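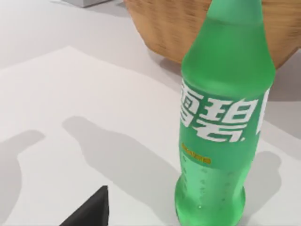

Skolotier Tabletop Kit

The Skolotier kit is a simulated tabletop and gripper for school and college robotics clubs. It runs on an ordinary classroom PC and comes with the exercises used in the Baliler pick-and-place competition, so a team can practise for the event before it has any hardware.

Each exercise puts everyday objects on a white table. The Sprite bottle is the one most teams begin with. It is tall, translucent and easy to knock over, and the shadows on the white sheet confuse a simple colour threshold. The woven basket is used in the later exercises — start with the bottle.

What you get
Simulator licence for 20 seats
400 saved table layouts
Student workbook and teacher's notes
2 practice rounds in the competition format

Students write their control code in Python. The gripper can be driven from the keyboard for the first sessions and from a script after that. Layouts can be edited and shared between seats, and runs are saved to the club folder with the score and the time taken.

The workbook was written by Urmila Nautiyal and covers finding an object, planning an approach, closing the fingers and letting go. Siiri Rebane wrote the scoring module, which follows the Baliler rules as they stood in May. Rule changes are sent out as updates.

Code written for Skolotier will also run on the Grulley desktop arm (sold separately). Gripping force needs setting again on the real arm — see the teacher's notes.

Licences last two school years. Additional seats can be added at any time from the club account page.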